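Can a Robot Clean Your Room Yet?

You may have seen a robot vacuum bump its way across a floor. It does one job, and it does it pretty well. So why can't you buy a robot that picks up your socks, waters the plants and winds up a long cable?

The answer is that chores are harder than they look.

Think about a sock. It can be flat, balled up or half under the bed. You know it is a sock every time. A robot has to work that out from its cameras, and then decide where to grab. If it squeezes too hard on a sock, nothing bad happens. If it squeezes too hard on an egg, you have a mess.

Factory robots have been lifting and welding for many years, but their work stays in one place. The part arrives in the same spot, facing the same way. Homes are different. Chairs move. Shoes get left on the stairs.

One way to teach a robot is to show it. A person does a chore while holding a gripper — a tool that opens and closes like a simple hand — and a camera records each move. A computer then studies the recordings. It may need to see one small job, such as putting a cup on a shelf, 900 times before it gets good at it. 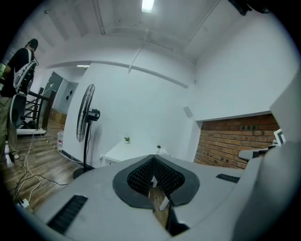 A hand-held gripper in a room with a wooden floor, a standing fan and two small potted plants.

So, can robots do chores yet? Some of them, some of the time. A robot may fold a towel neatly on one table and get stuck when the table is higher. Shops have the same trouble: a robot can move boxes all night, but a torn bag of rice is still a job for a person.

Words to know
Gripper: the part of a robot that holds things.
Sensor: a part that lets a machine see, feel or hear.

More from Nellik Kids
How does an elevator know where to stop?
5 machines that sort your trash
Why do robots fall over?

Contact us | © Nellik Kids | Back to top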